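Drinks Table, Take Two

4 April 2021
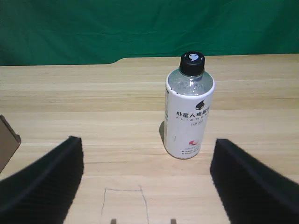 I finally got going on the drinks gallery I've been promising since September, and Ilir Nikolovski very kindly let me use his back room at Nokwood for it. My list is up to 17 drinks now (send me more!) and I'm starting with one I can't read a word of. I do love a plain white label with black lettering, and that little droplet with the swirl in it gets repeated up on the black cap, so somebody was paying attention. Orla tells me the big characters say something like "alien electrolyte", and there's ALIEN in skinny capitals underneath, so I believe her.

I'm keeping the green cloth and the pale wood for the whole set, creases and all. Next up is a plum soda Tadeusz brought over from Skarby.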